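Subject: Re: [shop-bots] two small arms, one bench, where does the rail go?
To: shop-bots list

Okay, finally sitting down with coffee to answer this one properly, sorry it's long.

> We have a pair of little arms and a corner of the shop to put
> them in. Do you bolt both to one rail or give each its own
> base? And did you bother with walls? Ours would look out on
> the lathe and everybody's coats. Also what do you have them
> practice on? We keep arguing about that part.

One rail! We tried separate bases first, clamped to the bench, and every time somebody leaned on the thing one arm ended up a hair off from the other and I got to spend the evening fixing it. With both plates bolted to the same piece of aluminum they can only be wrong together, and I can live with that. Our working name for the whole rig is Mira, by the way, so if I slip and call it "her" you'll know why.

As for practice, start with whatever big thing is sitting in the shop. In our case it's a plain black toolbox with GREENER on the front, pushed into the back corner against the brick panels.

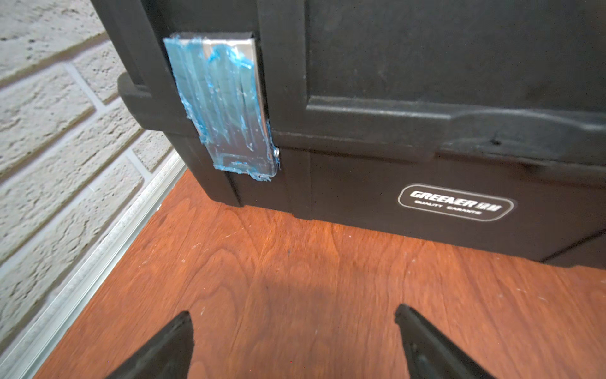
Latches are a great next step after blocks and I'd plan for them early. They're small, they're shiny, and they need a push in a direction that the arm doesn't naturally like. My own score on clean latch tries is 7 out of 100, so please nobody feel bad about theirs. I moved the target position a little closer to the rail in the Skornano config and that helped more than any of the clever stuff I'd been doing for a month. If you use the same config, look at line 312, that's the reach limit, and the default is way too generous.

Walls: yes, do it. We went with white brick-pattern panels and aluminum posts in the corners, and the coats problem went away. I did want plain gray and got outvoted, but I've come around on the brick.

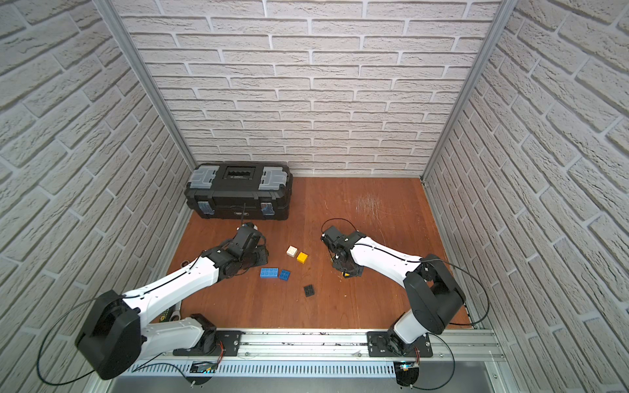
An arm on either side of the blocks, toolbox in the back corner.

The floor is a reddish-brown wood-grain board and it does scratch, there's a patch on the right side that I wince at every time. Get a spare cut while you're at it. The rail collects crud in the slots too, so keep a stiff brush handy. Cables I have no wisdom on. I leave them a nice big loop at the shoulder so nothing gets yanked, and then I try not to look at them.

Oh, and power! Give each arm its own supply if you can swing it. We ran two off one for a while and they'd get sulky whenever both lifted at once. All told we've put 832 dollars into the build, not counting the arms, and the panels were a bigger piece of that than I'd like to admit to the rest of the shop.

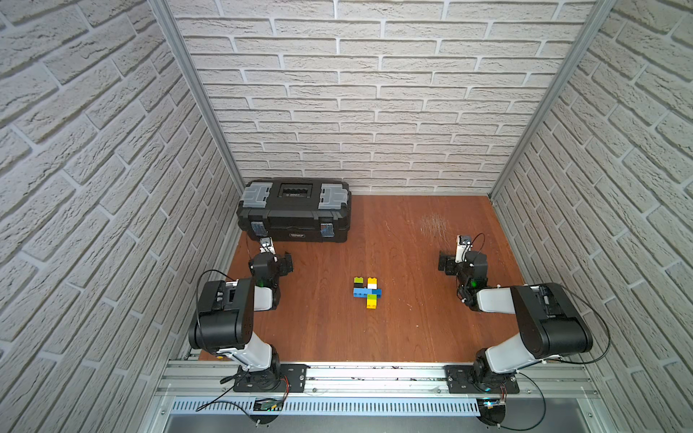 Caruso Shared Workshop, Small Robots Club

Back to blocks for a second, they're still the best thing to practice on. They're cheap, you can stick them together into odd shapes, and the colors make it really easy to talk about ("no, the long blue one"). I'd skip the Pinier foam cubes that got recommended on here back in June, ours got chewed up fast.

If you want the hole spacing for the mounting plates, write me off list and I'll dig up the drawing. It's in pencil, but it's readable!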